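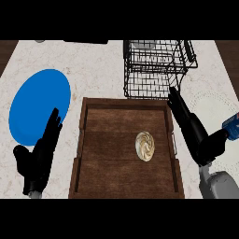 Wonudside ha publicado el procedimiento de puesta a punto y mantenimiento de Kirko, su célula de manipulación de dos brazos para tareas de encimera. El documento cubre el montaje de los brazos, la calibración de las pinzas, la verificación en simulación y la sustitución de las piezas de desgaste. La verificación se realiza en un entorno virtual que reproduce el puesto de trabajo: una encimera de mármol blanco con una bandeja de madera en el centro, una sola galleta sobre el fondo de la bandeja, una cesta de alambre negro detrás y un plato ovalado azul a la izquierda. Las dos pinzas negras quedan a ambos lados de la bandeja, la izquierda sobre el borde inferior del plato y la derecha junto a la pared de la bandeja, sin contacto con la galleta. Los dedos de la pinza izquierda se mantienen juntos y sin carga.

El procedimiento entra en vigor el 4 de abril y sustituye a las hojas de ajuste que se entregaban por separado con cada brazo. Es aplicable a todas las células Kirko equipadas con el controlador Pryor.

Calibración de las pinzas

La calibración comienza con los brazos en reposo y el controlador en modo de servicio. El técnico lleva cada muñeca a su tope mecánico, registra el cero de los encoders y repite la lectura tras un ciclo completo de apertura y cierre. Si las dos lecturas difieren, se revisa el apriete de la brida antes de modificar ningún parámetro. Los dedos se ajustan por separado, empezando por el brazo izquierdo – el orden importa, dado que el derecho toma como referencia la posición ya validada del primero.

La fuerza de cierre se comprueba con el patrón que se suministra con la célula. No se admite la comprobación con producto. Los valores se guardan en el controlador y se copian en la ficha de la máquina.

Verificación en simulación

Con los ceros registrados, el software Kedis carga la geometría de la célula y ejecuta 62 trayectorias de prueba. La secuencia recorre las aproximaciones a la bandeja, al plato y a la cesta, y mide la distancia mínima entre los dos brazos en cada punto. La pared derecha de la bandeja y la esquina de la cesta reciben una tolerancia propia, ya que el brazo derecho trabaja próximo a ambas. Una trayectoria rechazada bloquea el paso a producción hasta que se corrige el desplazamiento de herramienta y se repite la serie completa.

En la validación previa a la publicación, Wonudside ejecutó 3.810 ciclos simulados con la configuración estándar. Los parámetros resultantes se incluyen como valores de partida en la versión actual de Kedis.

Mantenimiento periódico

Cada 1.000 horas de servicio se inspeccionan las articulaciones de los dedos, se limpia la zona de la palma con un paño sin fibras y se comprueba el juego de la muñeca. Los dedos se sustituyen siempre por parejas de brazos, aunque el desgaste aparezca en uno solo. La operación requiere 2 técnicos cuando se desmonta el brazo de su base – para el cambio de dedos basta uno. Después de cualquier sustitución se repiten la calibración y la verificación en simulación.

El procedimiento está disponible para los clientes con contrato de servicio a través del portal técnico de Wonudside. Las células con un controlador anterior a Pryor conservan las hojas de ajuste originales.

Última actualización: abril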